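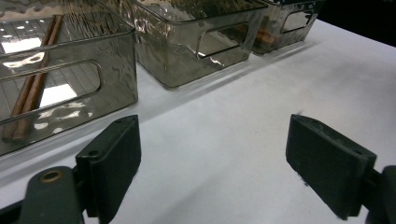
Step 2: Set out your bins and start sorting

Okay, so by now the whole utensil drawer should be dumped out and wiped down (see Step 1 if you skipped it, I'd do the same). Now grab three see-through bins and line them up on a table with plenty of open space in front. I like the smoky gray kind with the wavy sides and a handle hole in the front, and the tint hides crumbs really well!

Give each bin one job before anything goes in. Mine are chopsticks, metal stuff, and small wooden things like spoon rests. Chopsticks go in as pairs, laid down on the diagonal if your bin is short. I tried standing mine up in a jar for a while and they tipped over every time I reached for the salt.

Don't fill anything to the top yet. Pick up one item, decide, drop it in, next. If you get stuck on something (I have a honey dipper I've used once), leave it on the table and keep moving.

Step 3: Measure before you put them back

My drawer is 28 inches wide, and I still managed to buy bins that stuck on the runner the first time around. Measure the inside, at the front AND the back, then check the height with the drawer closed.

Step 4: Wash the wooden pieces by hand

Warm water, a little soap, dry them with a towel right away. I rub mine with mineral oil every January and let them sit overnight before they go back in the bin.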